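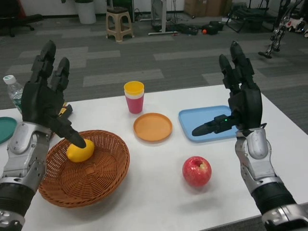 **OPINION / AUTOMATION**

Open days reward the wrong number. At Katitik's on Thursday the handout gave 1,081 completed picks since July, and visitors repeated it all afternoon. It lacks a denominator.

The table held ordinary goods: a lemon in a wicker basket, an apple, stacked cups, a few plates and a tray. Two multi-fingered hands worked over them. I was more interested in the contact than the count. One fingertip pressing on a lemon near a basket rim is a hard problem, with a curved surface and a wall in the way.

I asked Wakana Ichikawa, who ran the session, for the failures. She had them, sorted by object, on a laptop facing away from the seats. The log covered 700 attempts on round items alone.

That log should have been the handout. A buyer can plan around a known failure rate. Ekden published theirs last year and still sold eight units.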